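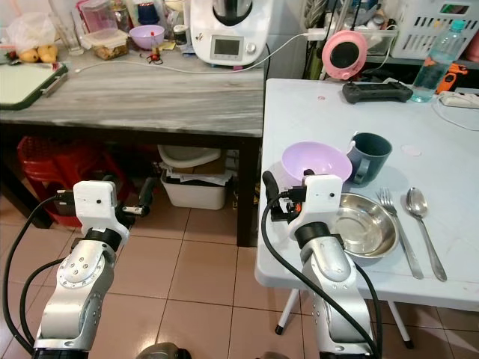 When a kitchen or canteen area is handed over to a two-armed service robot, the work of the existing staff has to be arranged again before the first shift. The procedure set out below was prepared for the small staff kitchens at Gadiston and applies to any site where people and the machine share the same floor. It covers clearing and laying tables, and it starts with crockery. A bowl, a mug, a shallow steel bowl, a fork and a spoon, placed close together on a white folding table, are a suitable first task, as they call for different grips within a short reach.

## Before the first session

1. Appoint one member of kitchen staff as lead for the shift. The lead decides when the robot may start and when it must stop.
2. Agree in writing which tasks pass to the robot and which remain with staff. At Gadiston, food preparation, hot drinks and anything involving glass remain with staff.
3. Inform everyone who uses the room, including cleaners and evening workers, and not only those on the kitchen rota.
4. Allow 17 minutes at the start of the shift for setting up. This is paid working time and should be entered as such.

## Running a session

Place the items within reach of both arms, near the front edge of the table. Cutlery should lie flat with the handles towards the robot. Items that are not part of the task may stay at the back of the table, provided that the lead has pointed them out to the operator.

Start with one bowl. When it has been lifted and set down to the lead's satisfaction, add the mug, and then the cutlery. A session should not run beyond 13 cycles without a pause, during which the lead checks the grippers for grease and wipes them with a dry cloth.

Staff should not reach across the table while an arm is raised. If something has to be moved, ask the lead to stop the robot first — a spoken warning is not enough. The task sheet, form Pikex 400, is kept by the door and is signed at the end of each session.

## Moving between areas

Floors need more attention than tables. Before the robot is moved, the lead walks the whole route and looks for cords, loose cables, cloths and the legs of stands. A fan on a tripod can be caught at floor level even where there is ample space above it. Small items are picked up; larger ones are moved to the wall or marked on the room plan.

The walk is the part of the procedure most often left out when a shift is busy. It should be recorded as a task in its own right, with a name against it.

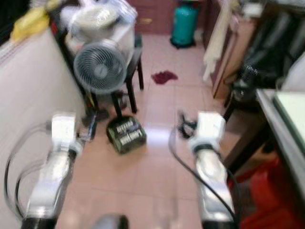 Rania Mahrous wrote in response to the July draft that the route check had been added to her duties while nothing had been taken away, and that clearing up after other people was now a larger part of her day than serving them. She asked for the check to be shared across the rota. The request was accepted, and the duty now changes hands each week.

## Changes to roles

Managers should expect the following and plan for them:

- Less carrying and stacking for kitchen staff, and more checking and recording.
- A need for training in the stop procedure, repeated whenever the task list changes.
- Questions about grading. The shift lead carries a responsibility that older job descriptions do not mention, and these should be revised before the role is assigned.

Requests for a review of duties go to Moataz Belhaj at the Drikberg office.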